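July
posted by Macarena Urrutia

Quick one tonight, dinner is late and I still have tape stuck to my elbow.

So the sorting table. If you read the last post you know the situation — buttons, seed packets, fuses, odd screws, the good scissors, all sharing one surface and all migrating. I bought the Hevdale tray set in spring and hated it. Lids that don't lid. Gave it to my neighbor, who loves it, fine.

New plan was tape. Just tape. Blue painter's tape straight onto the tabletop, big squares, one kind of thing per square. No lips, no lids, nothing to wash. Got a roll from Fulley on the way home and started after lunch, figured I'd be done in 20 minutes. Ha.

What I did, more or less in order:

Cleared the table. Found a library card from two addresses ago.

Wiped it down with plain dish soap and then again with just water, because tape over soap film peels by morning. Learned that on the pantry shelf.

Cut a strip of cardboard 49 centimeters long to use as a spacer. Should have been 50, cut it crooked, trimmed it, whatever. All the squares are the same wrong size so who cares.

Then the long strips. Stick one end, pull the roll all the way across, keep it tight, lower it, and only then press. If you press as you go it wanders. Mine wandered. Pulled up 2 of them and did them over, and the second try still isn't perfect but I was hungry and teh light was going.

Cross strips after that, right over the top of the long ones. I thought about cutting them at every crossing so it would sit flat. Life is short. The overlaps make a little bump and a button will sit against it just fine.
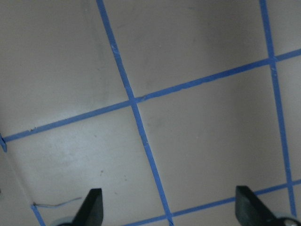
Will the tape wreck the tabletop? Painter's tape is made to come off, and I plan to swap it every couple of months before the glue gets stubborn.

Lint is already a thing, the tape edges grab it. Going over it with a damp cloth tomorrow, gently, along the strip and never across.

Next up is deciding who gets which square. Buttons get two, there are too many buttons. Seeds near the window end. The fuses I might just put back in the Kukent tin where they were perfectly happy before I started all this. Ok the rice is boiling over, bye

Contact | © Macarena Urrutia | Back to top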